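Startseite > Galerien > Möbel und Ordnung > Kleinregal Harju

Suchbegriff eingeben Suchen

Kleinregal Harju, Bücher liegend und angelehnt

Galerie zur Aufbewahrung kleiner Buchbestände. Text und Auswahl: Saron Kassa, Stand 13.11.20. Gegenstand sind das zweistöckige Holzregal, die Ablage der Bände und die weißen Drahtkörbe an den Wänden.
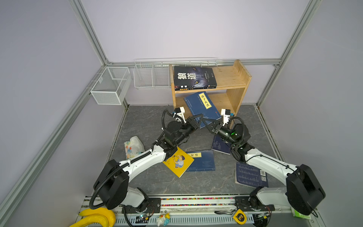 Oberer Boden: »狼道« flach auf einem zweiten schwarzen Band. Unten lehnt »孙子兵法« schräg, die Unterkante Richtung Boden gerutscht.
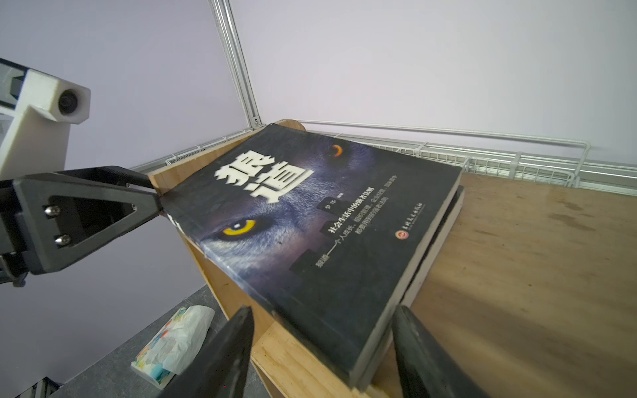 »狼道« aus der Nähe. Leichte Gebrauchsspuren an Rücken und Unterkante. 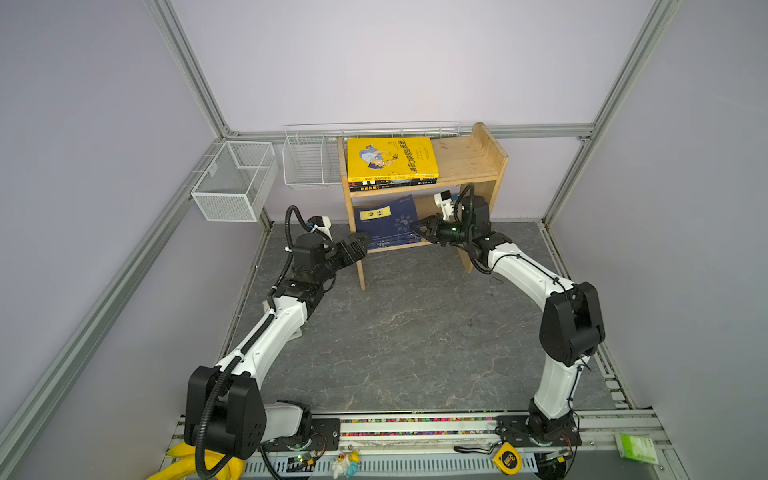
Oben ein gelber Band auf dunklen Büchern, rechts daneben freie Fläche; unten »易经«.

Anmerkungen zur Ablage

Liegende Stapel belasten den Buchblock gleichmäßig, verdecken aber die unteren Titel. Für häufig benutzte Bände ist die stehende Reihe vorzuziehen – mit Stütze, sobald der Boden nicht gefüllt ist. Schräg angelehnte Taschenbücher verziehen sich auf Dauer am Rücken. Im Inventar Favthorpe wird deshalb ab 5 Bänden je Boden gestellt, darunter gelegt.

Die Drahtkörbe sind für Hefte und Kleinteile vorgesehen – schwere Bände gehören auf den Regalboden.

Nächste Galerie: Wandablagen Skerkari (Juli)

1.494 Aufrufe | 8 Mal geteilt | 3 Kommentare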